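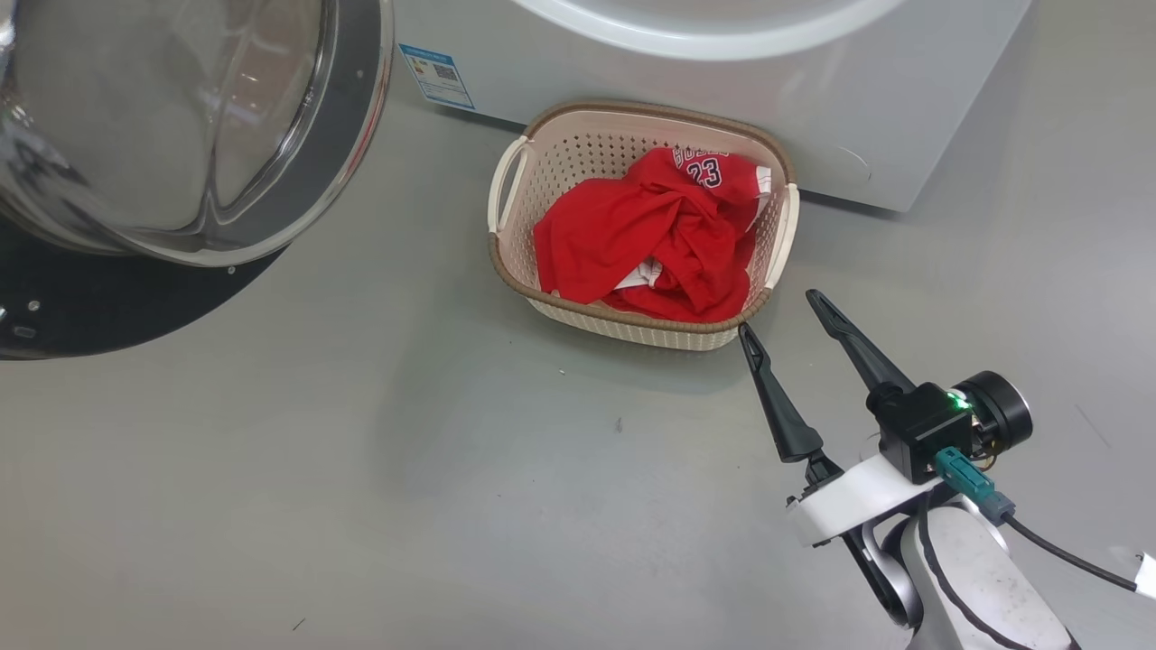
Screen-printed jerseys get their own laundry post because the print fails long before the fabric does. Polyester mesh will take hundreds of washes. The number on the front will not, if it goes in hot and comes out of a dryer. A red one with navy lettering outlined in white, like the BULLS 23 in the basket, adds a second problem: strong dye next to white trim.

1/ Check the print before anything else. Bend the fabric gently across a digit. Fine surface lines mean the ink has started to craze, and that garment is hand wash only from now on. If it bends clean, the machine is fine.

2/ Turn it inside out. Everybody knows this and half of us skip it. The face of the print should rub against its own lining, with no zippers anywhere in the load. Close the hooks on anything else going in, or leave it for another day.

3/ Red dye. New red polyester usually holds. Older nylon mesh and cotton blends often don't. Test: damp white cloth, press on an inside seam, wait 4 minutes. Any pink on the cloth and it washes alone, cold, and comes out of the drum as soon as the cycle ends. Wet red folded against white trim for an hour is how most bleeding happens.
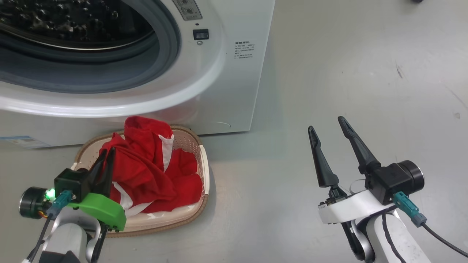
4/ Load size. One jersey alone in a front loader can throw the spin out of balance. The drum stops, redistributes, tries again, and you get a long cycle and a soaked shirt. I add 3 dark T-shirts, all inside out. Towels are too heavy and they shed.

5/ Settings: cold, delicate, lowest spin offered. Liquid detergent, half the dose on the cap. No softener. It coats the mesh and the fabric stops moving sweat. I use Wosport, the unscented one. Tromis is fine too but foams more in soft water.

6/ Wipe the door gasket before loading. Lint and grit collect in the lower fold and end up on whatever goes in next. Dry cloth, once around, then pull the fold open at the bottom and do that part again.

7/ Drying: flat on a rack or over a wide hanger, out of the sun, still inside out. A perforated basket is good for carrying and bad for storing. Damp mesh left in a heap sets creases straight across the numbers, and you can't iron those out without risking the ink.

8/ If the crease is already there, rewet the whole thing and hang it. Steam from the back only, through a cotton cloth.

Replies are asking about vinyl heat-press numbers. Different material, different failure, the edges lift first. Same cold wash, no steam at all. I'll do a separate thread on re-pressing them once the Fondale sheets arrive.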